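Home | Notebook | Projects | Sani | Parts list | Search

Bench notes – August, Friday

Started 8:40. Coffee first, then the wood. Board is out of the clamps and planed, finally. Maple look to it, planks run long ways, seams closed up except one spot near the left end where I can still catch a fingernail. Leave it. It's a work surface, not a dining table.

Sanded 120, 180, then 220 on the top only. Ends got 120 and a promise. The wavy grain along the bottom plank tore a bit under the planer so I went at it with the card scraper, came out fine. Wipe with a damp rag, let it sit, knock the fuzz off, wipe again.

Finish: Flodamico oil, one coat, thin. Second coat Monday or whenever. Do NOT flood it like last time, the rags were still tacky after lunch. Rags go in the can with the lid, the lid goes ON the can.

Shape blocks for the Sani set – sorted the box. 182 pieces total counting the rejects. 13 rejects, mostly hearts with a stringy top face or a corner lifted. Hearts are the worst, the point wants to peel. Cylinders are good. Ridges on the top face don't bother me, they give your finger something to find. Leave them alone, no sanding the plastic, it goes white and looks terible.

Colors: keep red, green, yellow, blue. Somebody asked for orange. No. Orange next to red under the bench light is a headache, and we'd have to reprint half the cards.

Scale check against the old wooden set. Ours are smaller. OK for the table, maybe small for the littlest kids, needs another look before Ondeck gets the sample box. They want 9 boxes to start and are talking about 2,000 pieces by winter, which I will beleive when there's a PO.

Moved everything over to the blue table after lunch. Holes are handy for locating but they eat crumbs and chips, vacuum it before setting anything down. Screws near the front of the board are good enough as a reference. Check the board is square to the holes before you start, I lost twenty minutes to it being off. 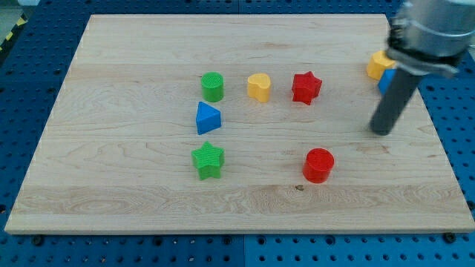 Glare is the other thing. Light wood plus plastic that shines – the oil warmed it up a little but I'd go matte on the next one. Jatel has a flat topcoat, small can, ask for a sample before buying the gallon.

Spacing: I like them loose. Tried a tight grid in the morning and fingers kept knocking the neighbor over. A thumb's width between pieces at least.

To do
– second coat
– fill that seam?? or don't
– reprint hearts, slower, more brim
– label the reject bag so it stops getting mixed back in
– new hazard tape, roll is almost gone
– email Ondeck re: size

Left 5:15. Fan on low over the weekend.

Recent entries
Clamps, glue, and a bad seam
Sani cards, second proof
Cylinders: top face settings
Jatel order, what came and what didn't
Cleaning out the plastics drawer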